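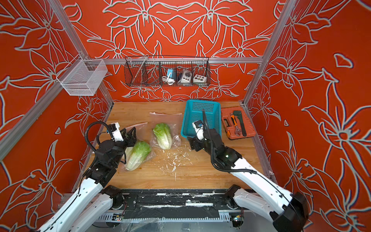

Perforated basket in turquoise, on a light wooden tabletop with two bagged napa cabbages

Holten Perforated Produce Basket

Item 925 – Turquoise

A plain plastic basket for vegetables that are too big or too awkward for a bowl. The sides are a grid of small square holes, so air gets to whatever you put in it and grit from the garden can drop through when you rinse. It works on a counter, on a pantry shelf or in the bottom of a closet, wherever you keep your cabbages and squash.

Details

Material: polypropylene, one piece
Color: turquoise
Sides: open grid, small square holes
Width across the rim: 14 inches
Care: warm water and dish soap, or top rack of the dishwasher
Sold: singly, or in a set of 2
Nesting: yes, empty baskets stack inside each other

Using it for cabbage

Napa cabbage is what most people write to us about. A whole head keeps well in the refrigerator in a clear plastic bag, with the end folded under and not tied tight. Leave the outer leaves on until you are ready to cook. They wilt first and protect the rest.

When you take the heads out, set the basket beside them and put the leaves straight in as you pull them off. Cut the base last. Rinse the leaves in the basket under the tap, give it a shake over the sink, and let it stand on a folded towel before you slice anything. For kimchi or other salted cabbage, the basket also does for draining after the last rinse. Turn the leaves over once halfway through.

Leaves that still have a lot of soil near the stalk should be soaked in a bowl first. Rinsing alone won't get it all.

Cleaning

Bits of stalk sometimes lodge in the square holes. A bottle brush gets them out from the inside. Please don't use steel wool, as it scuffs the plastic and the scuffs hold stains. Turmeric and chili paste may leave a tint – a short soak in water and baking soda takes most of it off.

Keep the basket away from burners and oven doors.

From customers

"I have had 6 of these since October and use them for everything from potatoes to clothespins. The handholds could be bigger." – Gisela Kettler

"Good size for two large heads once they are taken apart. Whole, I can only fit one." – Vaughn Tran

Ordering

Baskets ship flat side down in a single carton from our Sindham warehouse. Sets come nested with a sheet of paper between them. Orders placed by 16th April go out with the spring delivery. If a basket arrives cracked, send a photo and the item number to Rafferty Zamora at the service desk and we will replace it.

See also: Lollberg colander, Villaseñor salting crock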